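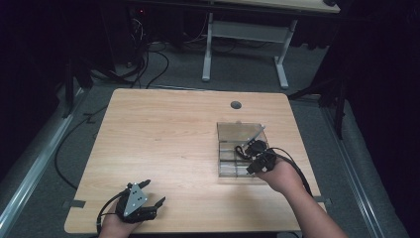 Figura 1 – Garras manuais e caixa de acrílico com divisórias, tampa entreaberta.

Aula 4 – As máquinas já fazem tarefas domésticas?

Abrir uma caixa e mexer no que há dentro ocupa uma pessoa por poucos segundos. Para um robô, o acrílico complica a tarefa: as câmeras de profundidade erram em superfícies transparentes, e a tampa pode sair do lugar ao menor toque.

Na disciplina usamos o caso Putumix, linha de separação de peças pequenas. O exercício parte de 300 tentativas, com meta de 70% de acertos. Abrir a tampa e alcançar o compartimento contam como etapas separadas – quem falha na primeira não pontua na segunda.

Situação atual: dobrar panos e recolher objetos rígidos, viável com supervisão. Recipientes com tampa, ainda irregular.

Leitura: apostila Undurow, p. 36.
Entrega do exercício: 22 de abril, em dupla.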